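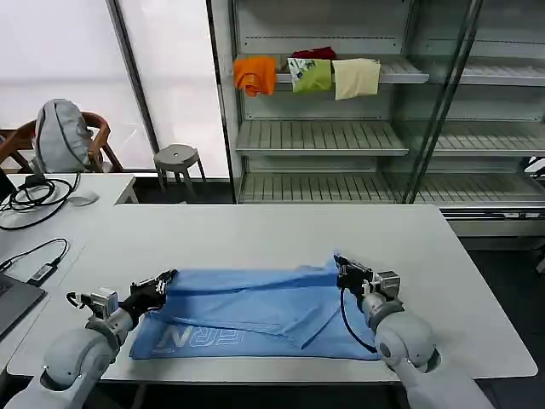
Home | Notebooks | Cells | Parts | Search

Cell 2, garment folding. Entry for April, opened 9:40 a.m.

Purpose of the work: routine service of both grippers and a check of the cable routing at the wrists, followed by a short run on cloth.

The cell was stopped and locked out before any covers were touched. The finger pads on the left gripper were worn on the inner edge and were replaced with the Vomex pads from the Usgate order. The right pads were left in place. Both grippers were then homed and the closing force set to 16 N on the bench gauge. The previous entry gives a higher figure for the left side, which should be disregarded, as the gauge had not been zeroed.

Cable, right arm: the loop on the inner side of the arm remains the point to watch. It was checked by hand through the full wrist rotation and did not bind. The tie nearest the gripper had slipped and was moved back to its mark. Cable, left arm: no change.

Wrist brackets: all screws checked with the small torque driver. One on the left bracket took a quarter turn. It has been marked with paint and is to be checked again at the next service.

Test run, 2:15 p.m.: the light blue printed garment was used, with both grippers taking an edge. Thin fabric is still the harder case, and the left gripper was slow to report contact on two attempts. The contact threshold was returned to the Peixoto setting, saved as file 217, and the delay was not seen again.

The cycle counter was reset. Pads are to be inspected at 1,000 cycles. Spare pads in drawer: one pair. A further order has been requested through Siratov.

Open item: the label on the left wrist connector is no longer legible and requires replacement.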